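Chapter 3
Sorting the Small Stuff

I used to think gloves were easy. You take them off, you drop them somewhere, and next winter you buy another pair. Then I spent a March morning emptying the hall cupboard at my aunt's house in Magalhães, and by lunch I had a heap of knitted ones, gardening ones and soft pale ones, all tangled up with scarves. In this chapter we'll work through a heap like that, and you'll need your notes on fabrics from Chapter 2.

Start with how a glove comes to you. Mine are nearly always twisted, with the fingers going one way and the cuff going another. 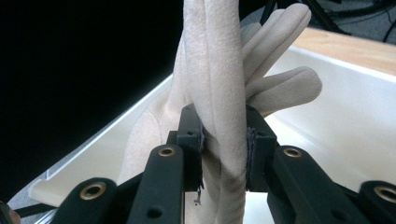 Figure 3.1 A beige glove, twisted and folded on itself.

Before you fold anything, shake it out and lay it palm down. Smooth from the cuff towards the fingertips (I do this with the side of my hand) and feel for lumps, as a finger pushed inside out will spoil the whole fold. Suede-like fabrics mark easily, so go gently. Then find its partner – if there is one!

Next comes the question of where it all lives. I'm fond of a plain open box on the table while I sort, and I put the lid question off until the end. Pick one with straight sides, low enough that you can see the bottom without leaning over. 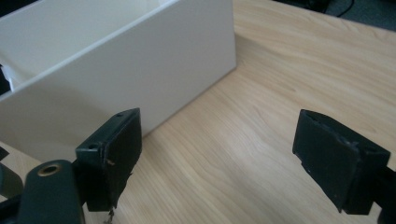
Iolanda Quintana disagrees with me about open boxes. Dust gets in, she wrote after trying the first draft of this chapter, and anything without a lid becomes a place for keys and old receipts within 2 weeks. We'll come back to her point in Exercise 2.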